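Buscar en el foro Introduzca un término Buscar

Foro de alojamientos Itard › Equipamiento de habitaciones › Bolsas para secadores
Imprimir este tema | Enviar por correo electrónico

recepcion_cerivville
Estimados compañeros: en Cerivville vamos a retirar los secadores fijos de 30 habitaciones y a sustituirlos por aparatos portátiles en bolsa de tela. Rogamos indiquen si conviene guardarlos en el armario o en el baño.

gobernanta76
En nuestro establecimiento se guardan en el armario. El baño acumula humedad y la tela la absorbe.

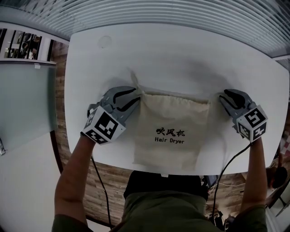

compras_londdale
La rotulación merece también su atención. En Londdale recibimos quejas por bolsas sin texto, que los huéspedes confundían con las de lavandería. Un modelo beige de cordón, con «吹风机» y «Hair Dryer» en negro, resuelve la cuestión para buena parte de la clientela – aunque echo en falta el español.

gobernanta76
Discrepo. El color claro exige lavados frecuentes y el texto acaba perdiéndose. Solicitamos a Çınar 2 muestras en gris oscuro.

recepcion_cerivville
Agradecemos las respuestas. Optaremos por el armario. ¿Encoge el algodón de Çınar?

gobernanta76
Lo comunicaré en septiembre, tras la prueba de lavado.

Contacto | © Itard | Volver arriba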